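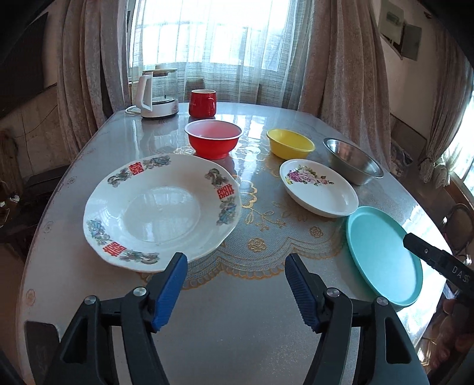
29 April 2022

Up before six again. Made coffee, fed the sourdough starter and went out to look at the seedlings before it got warm. The tomatoes are fine. The peppers are still sulking, with two leaves each and no sign of a third. I moved the tray of Finska cucumbers closer to the back steps, where they get the morning light but the wind doesn't reach them. The seed packet says to wait until the night temperature stays above 50. We had 46 last night, so they came back in at supper time.

Spent most of the morning on the fence. I had the posts set last week and today was for the rails. The lumber place on Prastard Road had the boards I wanted, but they have gone up again. I paid 515 for the whole order, with delivery, and I had planned on 400. Some of that is my own fault for wanting cedar. I thought about pine for a day or two and decided I didn't want to do this job again in eight years.

Got four sections done before lunch. The ground drops more than I thought near the compost bins, so the last one had to step down a few inches. It looks all right from the house. From the alley you can tell. I may plant something there, maybe the currant that never did much by the garage.

Lunch was leftover rice and an egg.

In the afternoon I drove over to Chuensuk for groceries. They had the small eggplants and a good pile of Thai basil, and the long beans were in, though they looked tired so I left them. Bought a big sack of jasmine rice, fish sauce, limes, two bunches of cilantro and a jar of the roasted chili paste. The parking lot is being repaved and they have one way in and one way out, and it took me 30 minutes to get home when it should be ten.

Stopped for gas on the way. No comment on the price.

Supper plans for the weekend

We'll be seven at the table, or eight if the late flight gets in. I wrote the menu out on the back of the Chuensuk receipt and I'm copying it here so it doesn't get thrown out with the trash.

1. Cucumber salad with peanuts. Make the dressing the night before.

2. Steamed fish with ginger and scallion. It needs to go on a big plate with some rim to it or the sauce ends up on the cloth, as it did at New Year. 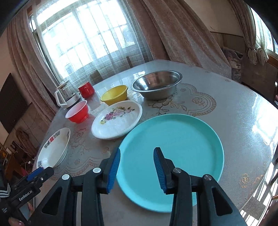 3. Green beans with garlic, cooked last, when everyone is already sitting down.

4. Rice, a double batch. We ran out last time.

5. Something sweet. Probably oranges and the almond cookies, or I'll try the coconut pudding if I have the patience.

Still have to find the extra leaf for the folding table and borrow two chairs. I also want to get the good serving spoons out and see what shape they're in. I haven't used them since the fall.

Evening. Knees sore from kneeling on gravel. Took a long bath and read 100 pages of the lighthouse book, which has finally picked up now that they've left the mainland — the first part could have been half as long. Called the dentist's office back too late and got the machine. Will try again in the morning.

Rain is supposed to come in overnight and stay through the first of May. Good for the garden, bad for the fence. There are five sections left, and the gate, and I haven't bought hinges yet. The tarp is over the boards with bricks on the corners.

Starter has doubled. Put it in the fridge and turned off the kitchen light at 10.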